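How many demos before a policy stops being dumb about a messy counter?
Posted by Bunting, December 22, 2023

Hi all! I'm collecting teleop demos for a kitchen tidy-up policy (one arm, toy food, bowls, a cloth). I've got 234 episodes so far and my trained model still dithers whenever stuff is close together. Do I need more of the same, or should I be moving things around more between episodes? I've mostly been keeping the layout the same because resets are a pain.
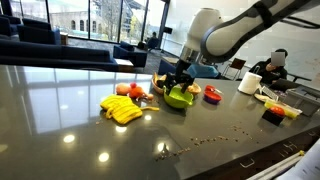
Gripper down in the green bowl, basket right behind it.

It's fine when the bowl is off by itself. In a cluster it gets confused, hovers, and my episode times go through the roof. I tried slowing down my own driving and I can't tell if that helped.

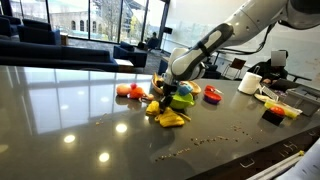 Mudetti
Move stuff around! I wasted most of June on one layout and the thing just memorized it. 234 is plenty to find out whether your setup works, but if every episode starts the same way you've kind of got one episode. I switch the layout every 4 runs now, even if it's only nudging a bowl over or swapping which toy goes where. And don't clean up the crumbs between takes, it'll have to cope with crumbs sometime.

Benedetta Sartori
Agree on the layouts. I'd also watch your own hesitations. When I went back through my set (1329 episodes, ugh) I found 19 where I parked over the target while deciding what to do, and my policy loved to copy those. Cutting them did more for me than the next batch of new ones. Try a few with a tool over the cloth too, if you only have food and bowls so far. 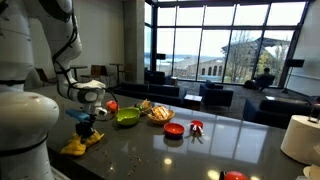
Blue-handled tool on the yellow cloth, gripper just above.

Volville
just get more data lol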